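Encolhimento declarado e encolhimento medido: por que a etiqueta têxtil deveria trazer um número

Por Yannick Besnard

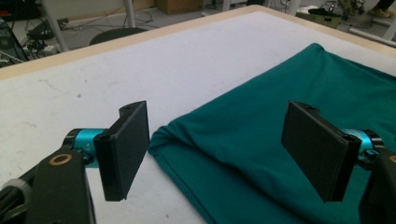 De quem é a responsabilidade quando uma cortina perde quatro centímetros na primeira lavagem? De quem vendeu o tecido sem informar a variação dimensional, mesmo que a etiqueta de conservação tenha sido respeitada à risca pelo comprador.

A posição é minoritária no setor. A prática corrente trata o encolhimento como um dado interno, trocado entre tecelagem e confecção numa ficha técnica que o consumidor final não recebe. A etiqueta que chega à casa das pessoas traz símbolos de temperatura, alvejamento, secagem e passadoria. Esses símbolos indicam o tratamento mais severo que o artigo suporta sem dano irreversível. Sobre quanto o artigo muda de tamanho sob esse tratamento, o comprador fica sem informação.

A variação dimensional de um tecido plano de algodão tem duas origens principais. A primeira é a relaxação: durante a tecelagem e o acabamento, os fios de urdume são mantidos sob tensão, e parte dessa deformação fica retida no tecido seco. A água e a agitação mecânica liberam a deformação, e o tecido recua para uma configuração mais estável. A segunda é o intumescimento da fibra, que aumenta o diâmetro do fio e obriga os fios do sistema perpendicular a percorrer um caminho mais longo em torno dele. Como o comprimento do fio é praticamente constante, o pano encurta. Na lã soma-se a feltragem, de natureza progressiva, que merece tratamento à parte.

O primeiro efeito concentra-se nas lavagens iniciais. Daí a recomendação antiga de lavar o pano antes de cortar, que toda costureira conhece e que a indústria transferiu silenciosamente para o cliente. Quem compra a metro pode segui-la. Quem compra a peça pronta, não.

Tomo um caso que acompanhei de perto. Rhona Aitken, que dirige a oficina de cortinas da Jemel, recebeu em maio um lote de sarja de algodão destinado a um hotel. A ficha do fornecedor dizia apenas "pré-encolhido". Ela cortou corpos de prova, marcou distâncias de referência no urdume e na trama, lavou, secou na horizontal, deixou acondicionar e mediu. O urdume havia recuado 38 milímetros por metro. O fornecedor respondeu que o valor estava dentro do habitual para o artigo, o que talvez seja verdade e não resolve nada: uma cortina de dois metros e meio com esse recuo fica nove centímetros e meio acima do ponto em que foi projetada para terminar.

O termo "pré-encolhido" é o centro do problema. Ele descreve um processo (compressão mecânica, em geral por manta de borracha) e é lido como uma garantia de resultado. Um tecido pode passar pela máquina e sair com encolhimento residual de um por cento ou de quatro, conforme a umidade de entrada, a pressão, a velocidade e, sobretudo, a tensão aplicada depois, no enrolamento. Não são raros os casos em que o ganho obtido na compressão é perdido na ramagem final, porque o cliente pediu uma largura que só se alcança esticando.

Proponho que a etiqueta de qualquer artigo de cama, mesa, cortina ou vestuário em tecido plano traga dois valores, urdume e trama, em porcentagem, após três ciclos no tratamento indicado pelos próprios símbolos. A notação poderia ser curta: "U –2,5 / T –1,0". Ocupa menos espaço do que a tradução da composição para cinco idiomas.

As objeções são conhecidas. Callum Urquhart, responsável por acabamento na Pleltovmont, sustenta que a dispersão entre lotes torna o número inútil. Discordo. A dispersão é um argumento a favor de declarar um limite máximo, como se faz com qualquer tolerância dimensional em outros ramos. Um parafuso também varia de lote para lote – e por isso mesmo tem classe de tolerância. Se a variação for grande demais para caber num limite razoável, o processo está fora de controle, e o comprador tem interesse em sabê-lo.

A objeção do custo é mais séria. Nilmini Amarasinghe, que mantém o laboratório da Fovholm, calculou para mim o ensaio completo com três ciclos, quatro corpos de prova e acondicionamento: 90 euros por artigo, com queda sensível quando os ensaios são agrupados. Para uma tecelagem de volume, o valor desaparece no preço do metro. Para um ateliê que produz 29 metros de cada padrão, não desaparece. Aceito, nesses casos, que o número seja herdado do fornecedor do tecido, com a origem indicada.

Há ainda quem diga que o consumidor não saberia interpretar o dado. Sorcha Ritchie, da loja Ritchie, vende tecido a metro e anota à mão, no cartão de cada peça, o recuo que ela própria mede. Segundo ela, os clientes aprenderam a perguntar pelo número e compram a folga correspondente. As devoluções por comprimento diminuíram, embora ela não tenha registro anterior que permita uma comparação rigorosa.

Resta a malha, que deixei de fora deliberadamente. A estrutura de laçadas deforma-se com facilidade nos dois sentidos, e o resultado depende muito da forma de secagem. Um valor único seria enganoso sem a indicação do método, e os símbolos atuais de secagem talvez não bastem para isso. Prefiro começar pelo tecido plano, em que o ensaio é estável e a medida se faz com uma régua, uma caneta indelével e um pouco de paciência – a temperatura e a umidade da sala pesam mais no resultado do que a qualidade da régua.

A Jemel passou a exigir os dois valores em todos os pedidos de compra. Dos fornecedores consultados, a maioria enviou-os em poucos dias, o que indica que os números já existiam.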